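My old desk lamp gave up in April, and I spent way too long shopping for a replacement. I do a lot of small fiddly stuff in the evenings (cross-stitch, jigsaw puzzles, the occasional watch strap), so I wanted something bright that wouldn't give me a headache by nine. I ended up with the Flerport clamp lamp from Lemieux, and I've had it on the dining table ever since.

First impressions were good! The clamp opens wide enough for our thick tabletop and has rubber pads, so no dents. The arm is long, it has two hinges, and it stays where I put it, which my old Zirico never did. That thing would sink a little every few minutes until I was stitching in the shade of my own hand.
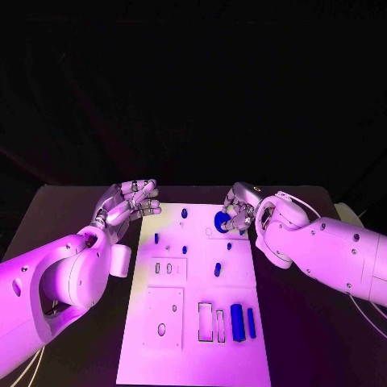

The white light has a warm and a cool setting and I use both. Warm for reading, cool for sorting puzzle pieces, where I need to tell one dark green from another dark green. Then there are the colored modes, which I assumed I'd never touch. My daughter found them in the first hour. They're fun for a movie, I guess, but you can't match thread under them at all, and the button cycles through every single one before it gets back to plain white. That drives me nuts. Miss it by one press and around you go again.
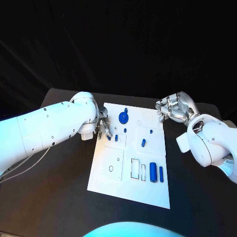 Flerport Clamp Lamp, Three Months On
Posted by Gertraud Brunner
Aug 8, 2023

So, the longer-term stuff. The dimmer is still smooth and the head never gets too warm to touch, even after a whole evening. The cord is short — I had to buy an extension the same week — and the plug is one of those chunky ones that hogs the outlet next to it. One hinge started squeaking in week two. A drop of sewing machine oil fixed it and it's been quiet ever since.

I also wish it remembered the last setting. Every time I unplug it to vacuum, it comes back on at full blast. I finished a 1,251-stitch border under this lamp though, and my eyes felt fine, so I'm keeping it. Four stars from me, and I'd give it five with a separate button for the colors.
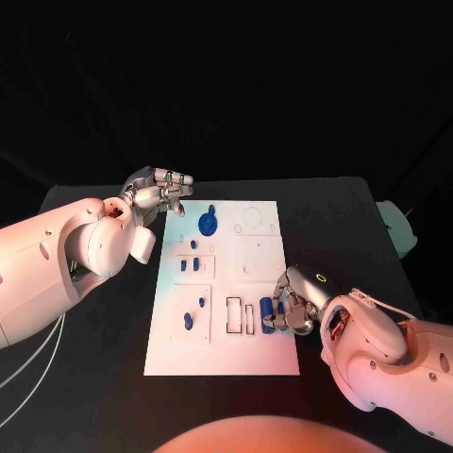 Kojo Akolgo: Hold the button down for a couple of seconds and mine jumps straight back to white. It isn't in the leaflet, I found it by leaning on it. Agree about the cord. Does yours flicker at the very lowest setting? Mine does, just a bit.

Gertraud: Just tried the long press and it works, thank you!! No flicker here, but I hardly ever have it that low.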